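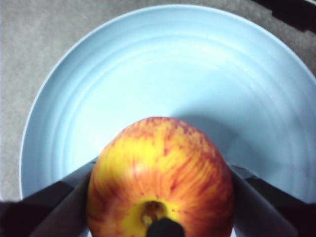 How to check a quote from a politician before you share it

A quote card turns up in your feed with a politician's face on it and one sharp sentence. Before passing it on, work through these steps. Most quotes take a few minutes.

1. Copy the exact words

Type the quote into a search engine with quotation marks around it. If the only results are other quote cards, keep going. Try a shorter piece of five or six words as well, as long quotes often get trimmed or tidied along the way.

2. Find out where it was said

Look for a place and an occasion: a speech, a radio interview, question time, a council meeting. A quote with no occasion attached is a weak one.

3. Go to the record

Anything said in Parliament is in Hansard, federal or state. Open the day's transcript and use your browser's find function. Transcripts can be long – one council record I searched for a line about the Landry bypass ran to 338 pages – so pick an unusual word from the quote.

For interviews, check the politician's own media page first, then the broadcaster's site. If there is audio, listen to it. Transcripts are sometimes corrected later.

4. Read what comes before and after

Read at least 2 paragraphs either side. Check whether the speaker was quoting someone else, answering a narrow question or describing a view they went on to reject.

5. Check the date

Old quotes come back at election time. A line from 18 years ago may be genuine and still misleading if the card presents it as new.

6. Write down what you found

Save the link, the page number and the wording. If you can't find a source, say "unconfirmed" and leave it there. Failing to find a quote doesn't prove it was made up.

If you've already shared something that was wrong, edit the original post and put the correction at the top.

Zeyu Lu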